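Accounts Officer (part-time), Wallby Finance Office

Kovmont Group, Pacheco Street site
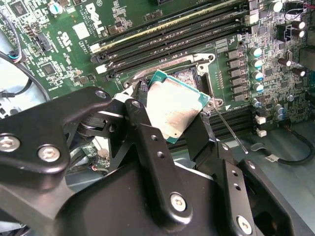 A processor held over its socket on a Dell motherboard.

Kovmont is a small group of companies that repairs and resells business computers and leases them to schools and offices. The finance work for all the companies is done in one place, which we call the Wallby office. We are looking for a person to join this office as Accounts Officer, starting in July or a little later if you need to give notice.

About the office

The team is small. There is a finance manager, a payroll person and, until recently, an accounts officer who has moved to another city. You will take over her desk and her list of tasks, and she left good notes. We process roughly 40 supplier invoices in a usual day, more at the end of the month. The accounts are kept in a standard bookkeeping program. If you have used any such program before, you will learn ours quickly.

What you will do

Enter supplier invoices and match them with purchase orders
Prepare the payment run, two times each month, for approval by the manager
Send customer statements and follow up late payments by phone and email
Reconcile the bank accounts and the company credit cards
Keep the register of leased equipment up to date, including the monthly depreciation
Help with the GST return and with papers for the auditor
Answer questions from the branches, for example when a cheque or a refund is missing

One part of the job may be new for you. Leased equipment is recorded differently from equipment we buy to sell again, and the two must not be mixed. The manager will explain this in the first weeks and will check your entries with you until you feel sure.

What we ask

At least 2 years of work in accounts payable, accounts receivable or general bookkeeping
A certificate or diploma in accounting or business, finished or near to finished
Good knowledge of spreadsheets (sorting, simple formulas, lookups)
Clear written English. It does not have to be perfect, and for several of us it is also a second language
Patience on the phone with customers who are upset about a bill

Experience with leases or fixed assets is welcome but it is not required. We will also read with interest applications from people who come back to work after a long break.

Hours and pay

The position is for 3 days per week. Which days these are can be discussed, but the last working day of the month must be one of them. Work begins between 8 am and 9.30 am, as you prefer. After the probation period you may work one of your days from home.

Pay depends on your experience and will be written in the offer, together with superannuation and leave. The contract is for one year at first, and we hope to make it permanent. A study allowance can be asked for if you are finishing a diploma. Parking is behind the building, and the bus stops across the street.

How to apply

Please send a résumé and a short letter, not longer than one page. In the letter, tell us about one time when the figures did not agree and how you found the mistake. We read this part with most attention, so please write it in your own words. References are not needed at this stage.

Applications go through the Lollolska recruitment page, under "Wallby office, Accounts Officer". If the page gives you trouble, you can leave the papers in an envelope at the front desk on Pacheco Street, before 4 pm.

Everybody who applies will receive a reply. The persons we invite will have an interview with the manager and the payroll person, and then a practical task of 40 minutes with a bank statement and a small ledger. You may use a calculator or a spreadsheet for it. If you need any change to the interview, such as a ground floor room or more time for the task, please write this in your application.

Recruitment agencies, please do not contact us about this position.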